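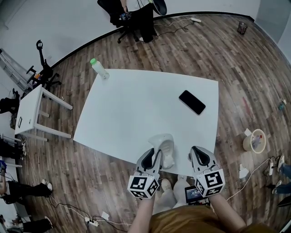
Sem Martens wrote to us that after one week in the shared workroom he still did not know which things he may leave on a white table overnight and which things disappear into the cupboard. It is a fair question, and he is not the first to ask it, so we start with it.

Frequently asked questions about the tables and the workroom

What may stay on the table when I go home?
Nothing, if it is possible. The tables are shared and the next person should find a free surface. If you come back the next morning and you have reserved the same table, you may leave one closed box on it with your name. Bottles, phones, cables and small plastic parts are taken away in the evening and put on the shelf in the corridor.

I forgot my phone on a table. Where is it?
Phones do not go on the corridor shelf for long. They are moved to the locked drawer at the front desk the same evening. Please come with something that shows the phone is yours, for example you unlock it in front of us. We do not send phones by mail.

May I drink at the table?
Yes, from a bottle which has a cap. Open cups and glasses stay in the kitchen. Please put the bottle near a corner of the table, away from the devices, and close it each time after you drink. With a bottle that is half open we had one accident in June, and the liquid went over the edge and between the floor planks.

What do I use to clean the table?
A damp cloth and the mild cleaner Itico, which is under the kitchen sink. Spray on the cloth and not on the table. Then dry it with the second cloth. The rough side of the sponge makes gray scratches on a white surface and they do not go away. For glue or marker, write to us first and do not try with alcohol yourself.

Do I have to wear shoes?
You may choose. Some people like to work in socks, others keep their sneakers on. Outdoor shoes are allowed when they are dry and clean below. On rainy days please change at the door, there is a mat and a bench. If somebody is drilling or cutting that day, shoes are obligatory for everyone in the room.

Can I work on the floor or must I sit on a chair?
Both are fine. If you sit on the floor, leave a passage free between you and the wall, and pull your legs in when a person comes by with something in the hands. Cushions are in the Bognár cupboard. They must go back there and not stay under the tables.

The chair on casters rolls away from me. Is it broken?
Probably not. The casters turn easily on a smooth plank floor. If it disturbs you, ask for one of the Tumach chairs, which have fixed feet. Please do not put tape on the casters. The tape leaves glue on the wood and it took us a long time to remove it.

How do I use the power strips?
One strip for each work place. Lay it on the floor next to the wall if the cable reaches, and in the other case next to the table leg, but never across the passage. Do not connect one power strip into another one. Heaters and kettles are not permitted on the strips, also not for a short moment. When you finish, switch the strip off, pull out your own plugs and leave the strip in its place.

My cables are always in a knot. Is there some help?
In the drawer below the printer there are fabric ties. Make a loose circle with the cable, close it with one tie, and hang it on the hook. Long cables which belong to the room carry a label with the name Aradlow. If a cable has no label and no owner for 16 days, we give it away.

Where does the ladder belong?
Against the wall, closed, with both feet flat on the floor. Two persons should be present when someone climbs it. After use please look that there is nothing hanging on the steps. The ladder does not leave the building, and we do not lend it for the weekend.

May I move the furniture?
The small side table and the rolling stands, yes. Lift the side table, as its legs are slim and they bend if you push it. The large tables weigh 40 kg and must be carried by two people. Put everything back before you go. If you found a better arrangement, tell us and perhaps we keep it.

I would like to hang a picture or a sign.
Please do not use nails. You can put a framed item on the side table or lean it for a short time against some furniture. For the wall we have strips which come off without damage, ask for them at the desk.

Where do I throw things away?
Only paper and small dry waste go in the wastebasket by the wall. Food goes to the kitchen bin with the lid. Batteries go in the jar next to the door. The person who fills the basket empties it, and the new bags are at the bottom under the old one.

Who do I contact when something is damaged?
Write to the desk and mention the number of the table. Please say it also when it was you. A scratched table top costs us 88 euros to replace and we pay it from the common fund the first time. Only if the same thing happens again do we ask you to pay a part, which is 54 euros.

Last change on this page: 22 January 2025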